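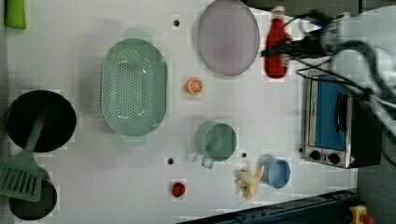
Play kitchen pieces on a white tabletop, with the toy toaster oven at right.

May 23, 2021
By Noelia Tejada

Do Play Kitchens Need All That Stuff?

The Nartey spring catalog went out to around 3000 homes in the Remcombe area, and judging by my inbox most of you have read the page with the play kitchen sets. The biggest set has 91 pieces. It comes with a promise that pretend cooking will build early math, fine motor skills, vocabulary and "a lifelong love of healthy food." I have raised one pretend cook and taught plenty of others, and I'd like to see the lifelong love of healthy food in writing.

I don't doubt that children like this stuff. Give a four-year-old a pan and a spatula and you'll get a meal of some kind. What I doubt is the size of the set. When I unpacked one of the big ones for our room at Serkcombe last August, a good part of the box was tiny flat things that looked like coins. I think they were meant to be pepperoni. They went under the radiator in the first week and most of them are still there, as far as I know.

Compare that with a short list of ordinary-sized things. A frying pan. A slotted spatula long enough to need a real grip. A colander, a measuring cup, a plate big enough to hold whatever gets cooked, and a few foods that a child can name from across the room. A strawberry, a banana, an orange slice. A toaster oven with knobs is nice to have, though a cardboard box with bottle caps glued on did the job in our room for years, and I never heard a complaint about it.

Malcolm Staniforth, who buys for the Serkcombe rooms, disagrees with me. He says the big sets work out cheaper by the piece and that children lose things anyway, so you may as well start with more. I see the arithmetic. I also see who picks it all up at noon.
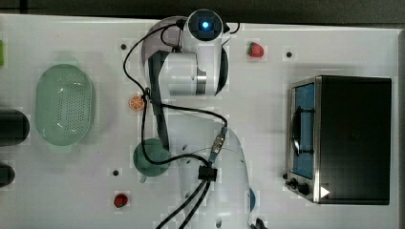 Should I buy real kitchen tools or toy ones?

Mix them. Real measuring cups and a real colander hold up better than most toy versions and often cost less. Buy toys for the food, and for anything that would be heavy or sharp in real life. Wash everything in warm soapy water before the first use.

Several of you also asked about the Cida food sets, the ones sold with picture cards. The cards are meant to be laid out so the child can match each food to its picture. Nerea Valcárcel tried them with her group and told me they were a hit for two mornings, after which the cards became money. I'd call that a better use for them. It's a lot to pay for play money, though, and I would wait for a sale.

As for "educational" colors, I'm not convinced. The leaflet in the Cida box says soft shades help children focus, and doesn't say who found that out or how. Buy the colors you can stand to look at. 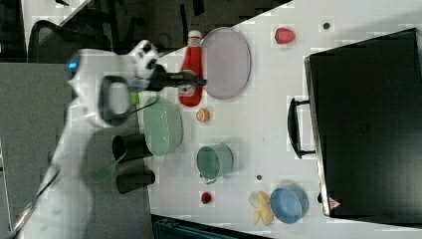

Size is the thing I'd check before paying for any set, and it's the thing catalogs are worst at. Photos show each food alone on a white page, so a pea and a pumpkin come out the same. Ask for measurements, or go and see the pieces next to each other. A red ketchup bottle on its side beside a large oval plate tells you more than a page of product shots, and you can tell at a glance that the plate has room for a banana and then some. Children notice when a dish is too small for the dinner. They'll go and find one of yours.

Anil Kulkarni asked what I would do with $300 and an empty corner. I'd keep most of it. Spend a little on two pans and a decent colander, add a handful of food, and put a low shelf where the children can reach it. Wait a month before adding anything. If they ask for something in particular, you'll know what to buy, and if they don't ask, the set was big enough.

Marcelino Segura has a box of spare play dishes to give away, mostly cups. Leave a note for him at the Serkcombe front desk if you'd like some. He won't deliver, and he would like the box back.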